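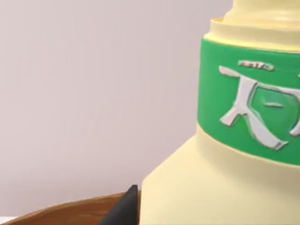
The Year I Stopped Buying Dinner

My sister says I talk about leftovers the way other people talk about their kids, and she has a point. Last winter I added up what I'd spent on takeout in a single month (don't do this on an empty stomach) and got $493. I live alone! I own pots! That same night I threw out a bag of spinach that had turned to soup in the drawer, and I felt so silly standing there with my foot on the trash can pedal that I called my friend Beryl Gosling, who raised four boys on one paycheck and has opinions.

Beryl told me to quit planning meals. I'd figured she'd tell me to plan harder, with a chart on the fridge and everything, but no. Cook one big plain thing on Sunday, she said, and decide what it is later. A pot of beans. A tray of chicken thighs. Rice, if you're tired. Don't season it like it's already going somewhere.

So that's what I did, and the first few weeks were pretty grim. I made lentils with nothing in them but salt and ate them for four nights looking out the window. Then I had Lộc Cao over from down the hall, and he opened my fridge, looked at the lentils, looked at me, and went back to his place for fish sauce, limes and a bunch of herbs. Ten minutes later we were eating something I would have paid good money for. He wouldn't let me write anything down, either. "Taste it," he kept saying, and I kept tasting it, and by the time I'd learned anything we'd gone through half the pot.

That was the start of what I call the loud shelf. It's the top shelf of the fridge door, and everything on it has to be able to wake up a bowl of something boring: mustard, pickled peppers, miso, a jar of capers, the hot kind of horseradish. I'm strict about it. Salad dressing got moved down a level because it wasn't pulling its weight.

The freezer took me longer. For years mine was where good intentions went to get furry. Now I freeze flat, in bags, with the name and the month on a strip of tape, and I stand them up like records. Tetsuya Kudo, who used to run the lunch counter two blocks from me, taught me to freeze rice while it's still steaming, in portions, wrapped tight. I argued with him about it. I was wrong, and I've had to tell him so more than once.

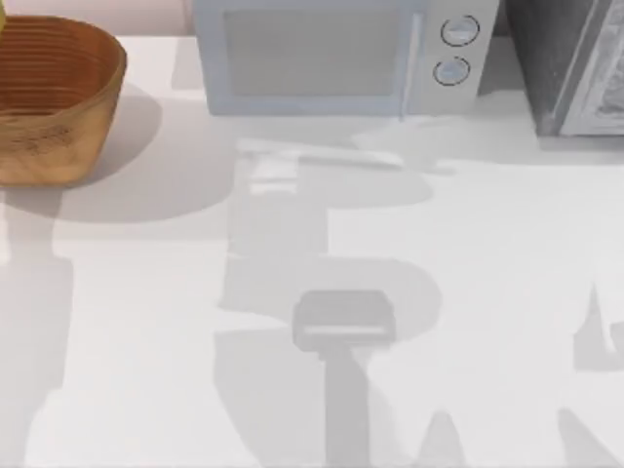

I still blow it, of course. I had a stretch in November when work was awful and I ate cereal for dinner 7 nights running, and I'm not even sorry about the one with the marshmallows. There was also a cabbage. I won't go into the cabbage.

But my takeout habit is down to Fridays, when I get dumplings and eat them on the couch in my coat because I can't wait long enough to take it off. The rest of the week I come home, open the door, and there's something. Last night it was white beans with a spoonful of the horseradish and an egg on top, and the toast was a little burnt, the way I like it. Tonight is the end of the beans, mashed up and fried in a patty. Beryl's coming. She's bringing her own hot sauce, as she doesn't trust mine.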